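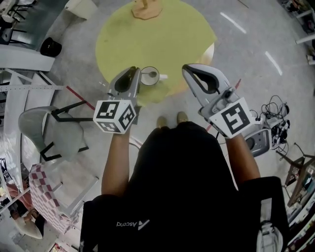 Hand-held grippers in use at the green mat, with a small white cup between them.

Recording with hand-held grippers: frequently asked questions

This page is for people who come to Flustulside to record tasks for the Kotov project. If you work with the remote-control arms only, skip to the last four questions.

Do I need any experience with robots?
No. You need two working hands and some patience. Most people are comfortable with the grippers by the end of their first session.

What will I be asked to do?
Short everyday tasks: moving a cup, picking up a spoon, putting things in a row. You do them with the grippers in place of your fingers. The task card gives the starting layout and the finished layout. How you get from one to the other is up to you unless the card says otherwise.

How long is one recording?
Most are under 30 seconds. If you go past a minute, stop, reset the objects and start again.

What are the black-and-white squares on the grippers?
They are markers. The software uses them to work out where each gripper is and how it is turned. Keep your sleeves and fingers off them. If a marker gets scratched or starts to peel, put the gripper on the repair shelf and take another pair.

Which way should the markers face?
Toward the head camera whenever the task allows it. A short moment out of view is fine. If a marker is hidden for most of the recording, that recording will be rejected.

Can I use only one gripper?
Yes, if the card says "single." Hold the other one still, in view, away from the objects.

I dropped the object. Should I delete the recording?
Keep it. Pick the object up with the gripper, finish the task, and mark the recording "recovered" on the tablet. We use these. Delete only if you touched the object with your bare hand.

How fast should I move?
A little slower than you would at home. Close the gripper fully before you lift, and open it fully before you pull away. Quick half-grips are the most common cause of rejected recordings.

How many recordings make a full set?
A full set is 131 accepted recordings of the same task. You don't have to do them all yourself. Sets are shared between everyone on the shift.

Can I take a break in the middle of a set?
Yes, at any point between recordings. Press Pause on the tablet first, or the timer keeps running.

How is remote control different?
You sit at the Poler station and move a pair of control handles, and the arms copy you. There is a small delay. Wait for the arms to catch up before you close on anything.

Which method is better?
It depends on the task. Hand-held recording is quicker and feels more natural. Remote control only lets you make moves the arms can make, so we use it for tasks with tight reach limits.

Where do my recordings go?
They are copied to the Rautiainen server at 6 p.m. and checked the next working day. Results show up under your station login.

Is the room open on weekends?
Saturday mornings only, for booked sessions. To book or cancel, call extension 1111.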